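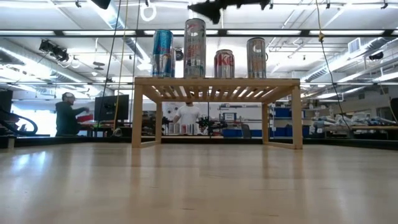

Table and shelf people wanted - Wonthorpe workshop, January start

Bonance is looking for 2 part time hands to put items out on tables, take them off again, and keep the place in order between rounds. Cans, cups, containers, small slatted tables. Sounds simple, mostly is, but it has to be done the same way every time and that's where people come unstuck.

What you'd be doing

Setting out drinks cans in a row as per the day's sheet. Tall slim ones, short standard ones, order matters, so does the spacing. Label facing the way the sheet says. If one leans, straighten it, unless the sheet wants it leaning (some do).
Moving the small tables. Check the slats and legs, report anything wobbly.
Cups and containers back to the store shelf at end of shift. Empties rinsed and bagged.
Ticking it all off. Paper sheet for now, Kimurau login later when we get round to it.

Pace is steady. Last January the crew did 1,000 set-outs and we'd like to beat it, but not by rushing. A can in the wrong spot costs more time then a slow one.

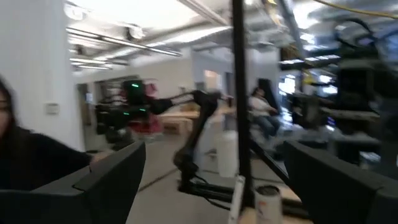 Hours and pay

Mornings or afternoons, say which when you write. Shifts are four hours with a proper break. $62 a shift to start, paid every two weeks. Goes up after the first month if we're both happy. Parking out back, bus 229 stops at the gate.

Who we want

Tidy. Patient. OK on your feet, ok with bending down to floor level a fair bit. Bright overhead lights all day so if that gives you headaches please think hard. No experiance needed, store stocking or catering setup is a plus. Flat closed shoes. Hair tied back if long. No food or drink of your own in the work area, yes we know, there's a kitchen down the hall.

Two things people ask: no, you can't take the cans home. Yes, you can swap shifts, just tell Maximiliano before not after.

To apply

Short note to Maximiliano Ibarra, c/o the Bonance front desk, Wonthorpe. Few lines on what you've done and which half of the day suits. No resume needed. Notes in by 05/12/2020 please, short trial shift after that (paid).

Anyone who applied last time is welcome to try again.

More openings
Stockroom assistant, Mahama
Evening cleaner, Wonthorpe
Data entry, Kimurau project (temp)
Delivery driver, Mahama to Wonthorpe

Get new jobs in your inbox. Enter your email to sign up for our newsletter. Unsubscribe any time.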